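Ler em voz alta depois que eles já sabem ler

Em outubro minha filha mais velha, que tem nove anos, terminou sozinha o primeiro livro de mais de cem páginas. Tinha 168, ela conferiu várias vezes. Na mesma noite me perguntou se eu ainda ia ler para ela antes de dormir ou se agora isso tinha acabado. Respondi que continuava e fiquei pensando na pergunta, porque em muitas casas que conheço a leitura em voz alta acaba mesmo nesse ponto. A criança aprende a ler, os pais dão a tarefa por cumprida e cada um vai para o seu canto.

Aqui em casa somos quatro. O menor tem cinco anos e ainda está juntando sílabas. Leio para os dois ao mesmo tempo, no quarto deles, das oito até umas oito e meia, conforme o sono. Já tentei fazer separado, um livro para cada idade, e durou menos de um mês. Era tempo demais no fim do dia e o pequeno não dormia enquanto ouvia a irmã no outro cômodo.

O problema óbvio é escolher o livro. Se é fácil para a mais velha, o pequeno não acompanha. Se é para ele, ela já conhece de cor. O que resolveu por aqui foi ler coisas um pouco acima dos dois. Ela entende quase tudo e ele entende uma parte. Ele pergunta bastante, e no começo eu parava a cada pergunta. Hoje termino o parágrafo e depois explico. Algumas palavras ele deixa passar e reaparecem dias depois no meio do jantar, usadas do jeito errado. Na semana passada disse que o arroz estava "pertinaz".

Não faço perguntas de interpretação. Fiz durante um tempo, por influência de uma apostila da escola que recomendava conversar sobre a moral da história no final de cada capítulo. A minha filha começou a responder o que achava que eu queria ouvir e o menor fingia que dormia. Parei. Se eles querem comentar, comentam. Se não querem, apago a luz.
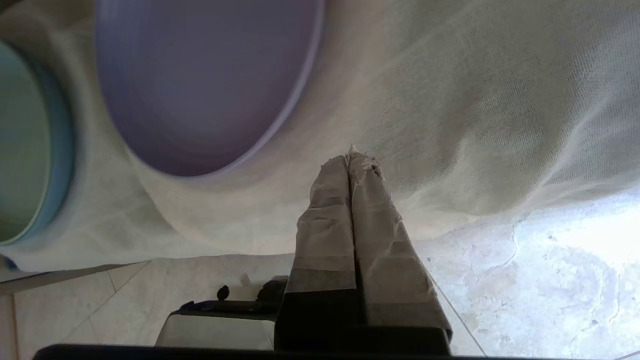

Também desisti de fazer vozes. Não tenho talento para isso, confundo os personagens no meio do diálogo e eles corrigem. Leio com a minha voz normal, num ritmo mais lento do que o da fala, e dou uma pausa maior quando muda quem está falando. Achei que iam reclamar e não reclamaram. Meu marido faz vozes, quando é a noite dele, e os dois gostam também. São jeitos diferentes.

Um colega de trabalho, Tobiloba Etim, tem um filho de 13 anos e ainda lê para ele, só que no carro, na espera do treino de natação. Leva o livro na mochila e lê um capítulo, às vezes meio. Quando me contou, perguntei se o menino não tinha vergonha. Tem, se aparece algum amigo, e aí fecham o livro e ficam olhando o celular. Gostei da ideia de tirar a leitura da hora de dormir, porque à noite eu mesma já cochilei no meio de uma frase mais de uma vez. Experimentamos no café da manhã de fim de semana e funcionou razoavelmente. O menor come mais devagar do que já comia, esse é o defeito.

Quanto a audiolivros, usamos em viagem. Na última ida para a casa da minha mãe ouvimos um inteiro e os dois ficaram quietos por boa parte da estrada. Não acho que substitua, porque não dá para interromper com facilidade e o pequeno perde o fio. Mas não tenho nada contra, e para quem chega tarde do trabalho pode ser a diferença entre ter história e não ter.

Sobre comprar livros: compramos poucos. A biblioteca do bairro empresta 4 por carteirinha e cada um de nós tem a sua, então sobra. O prazo é curto para livro comprido, mas dá para renovar pelo telefone. Deixo a minha filha pegar o que quiser, inclusive os quadrinhos que ela já leu. O livro da leitura em voz alta escolho eu, com uma regra: se depois de três noites ninguém estiver gostando, a gente devolve. Já devolvemos clássicos que eu adorava quando era criança. Doeu um pouco - o começo era muito mais parado do que eu lembrava.

A professora dela me disse na reunião que nota quais alunos ainda ouvem histórias em casa, pelo jeito como montam as frases na redação. Não sei se dá para notar mesmo, e a minha filha continua escrevendo "mais" no lugar de "mas". Não é por isso que leio. É a única meia hora do dia em que estamos os três parados no mesmo lugar.

Agora estamos num livro sobre um farol, com capítulos longos demais. Ontem paramos no meio de uma tempestade e a mais velha pediu para levar o livro para a cama dela. Deixei, com a condição de não ler adiante. Hoje de manhã o marcador estava em outra página.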